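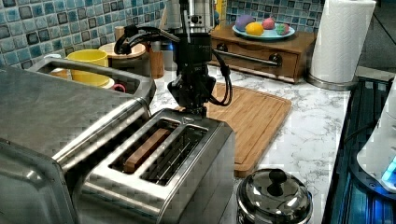

Toaster on the countertop, with a flat piece of wood in the left slot.

Interim report to the Popescu Fund, covering the period to the end of May

We're a little over halfway through the Fleketov print commission and I'm so pleased to be writing this one! When we applied, the plan was a single long wall of woodcuts by Catarina Morais, hung edge to edge so that the river ran through all of them. Catarina has since cut far more blocks than we asked for, and the river now turns a corner. The show will fill both ground-floor galleries, and the walk between them (past the coat hooks, which we are moving) has become part of the piece.

Printing started in March. Catarina works in three inks, a green-black, a rust and a very pale gray that barely shows until you stand to one side of it. The gray gave us trouble on the first paper, where it sank in and went chalky. We switched to a heavier sheet and it now sits on top the way she wanted. As of this report, 270 of the planned 400 prints are pulled, dried and numbered.
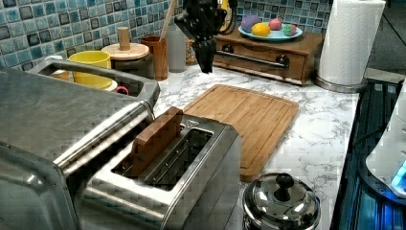
Stavden Arts Center | Exhibitions and Public Programs

The paper change cost more than we had set aside, but the framing line came in under budget once we decided to pin the prints directly to the wall with magnets. After both changes we are holding $800 unspent. With your agreement, we'd like to put it toward a second bench in the rear gallery and a large-print version of the wall text. Please let me know if you need a revised budget sheet first.

Our open studio afternoons have been a joy. People come in from Porkthorpe on the two o'clock bus and stay until we close. Catarina lets visitors ink a test block and pull their own proof – a small bend of the river, palm-sized – and several have come back for another go. We kept one proof from each session, and they'll hang by the door as a sort of preface.

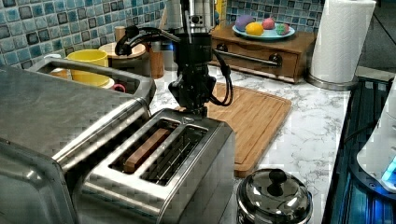

Natsumi Furukawa wrote to us after the April session that she had expected to look at the prints and had ended up listening to them, the paper lifting a little every time the door opened. She also asked us to leave the sheets unglazed, and wondered whether the last print needed to be so dark. Catarina has that letter taped above the press. The sheets will stay unglazed, and the last print is still under discussion.

Lighting is the main job left. The rear gallery has one window, and in the late afternoon it throws a stripe right across the gray passages. We tried a blind and lost the shine completely. 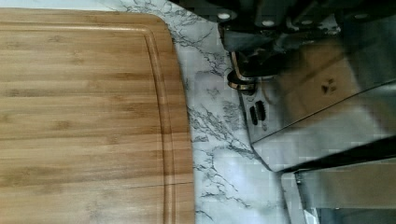

A thin scrim worked much better in our test, softening the stripe and leaving enough side light for the gray to come up as you walk by. We'll order the full width this month and hang it before the walls are painted. The white we had is too blue for the rust ink, so we're testing two warmer ones.

Still to do: finish the remaining prints, confirm the wall text with Catarina, book the piano-wire people for the corner section, and settle the opening hours. The loan form for the carved blocks is signed, so visitors will see them too – inked, nicked and all. Do come by any afternoon if you'd like to see the printing before it finishes.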